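普雷克利团餐试行“手持夹爪”摆台示教 八名员工转岗

十月起,团餐服务企业普雷克利(Prekley)在其阿尔塔赫(Altach)培训点增设了一个新岗位,名称叫“示教员”。首批八人全部来自公司原有的宴会服务组,过去的工作是摆台、撤台和清点餐具,现在他们每天有一部分时间要握着两只手持夹爪,在一张木桌上反复完成同样的摆台动作,供公司日后训练摆台机械臂使用。

项目负责人谢尔·艾德(Kjell Eide)介绍,公司在宴会旺季一直缺人,开席前两小时的摆台最为紧张。管理层去年讨论过直接采购成套设备,试用后认为现成方案只适合规格统一的托盘,遇到垫子、盘子、刀叉、杯子混摆的桌面就需要人工返工。最后确定的办法是让熟悉这项工作的员工先做示范,设备由合作方乌拉赫(Ulach)提供。

示教员每班连续操作不超过60分钟,之后换人休息,休息时间计入工时。这一条是员工方面提出来的。艾尔芭·莱德斯马(Elba Ledesma)在宴会组做领班多年,她说夹爪拿久了手腕发酸,和端盘子的累法不一样。“端盘子累的是胳膊和脚,这个是手腕和眼睛。头几天我总想松手直接去拿,习惯改不过来。”

她还提到,摆台时许多动作平时不会去想,到了夹爪上就要重新琢磨。盘子要从边沿夹,夹得太浅容易滑,太深又会碰到垫子;刀叉细,放下时容易带歪;杯子之间间距小,夹爪伸进去要先看好角度。班组为此写了一份操作要点贴在休息室,目前已改过两版,后一版加入了左右手先后次序的说明。

岗位变动也带来一些疑虑。服务员坦维尔·比斯瓦斯(Tanvir Biswas)表示,同事私下最常问的是机械臂上岗以后还要不要人。他本人报名示教,一方面是不用再上晚班,另一方面也想弄清楚设备到底能做到哪一步。“垫子摆歪一点,我一眼就看出来,手一推就好了。用夹爪要推好几下。我觉得离开席那天的速度还差得远。”

人事主管沙赫纳兹·穆纳辛哈(Shahnaz Munasinghe)说,公司已与员工代表签订书面约定,试行期间不因该项目裁减宴会组人员,示教员的基本工资按原岗位执行,另发技能津贴。试行结束后,愿意留下的可转为设备看护或质检,不愿意的可回原班组。她承认,晚班补贴取消后,个别员工的月收入略有下降,公司正在核算是否补足。

留在宴会组的员工感受到的变化则比较直接。由于有人白天去示教,晚间班次重新排过,老员工带新人的任务也加重了。鲁万·巴塔查吉(Ruwan Bhattacharjee)现在负责新人培训,他把示教班组写的操作要点拿来改了改,用在徒手摆台的教学上。“以前教人就是让他看着我做,说不出个所以然。现在每一步写下来了,新来的学得快一些。”

普雷克利方面表示,机械臂进入正式宴会现场的时间尚未确定,下一步将先在职工食堂试用,菜品摆放仍由人工完成。与马图巴尔(Matubbar)餐具厂就杯盘规格进行的沟通也在进行中,内容包括盘沿高度和杯底厚度。

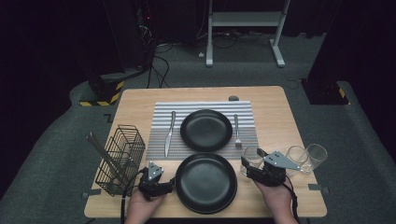
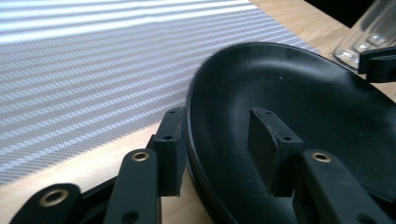
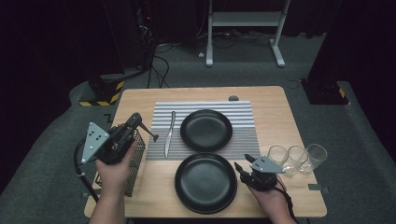
手持夹爪摆台作业,桌上为条纹餐垫、黑色盘子和透明玻璃杯。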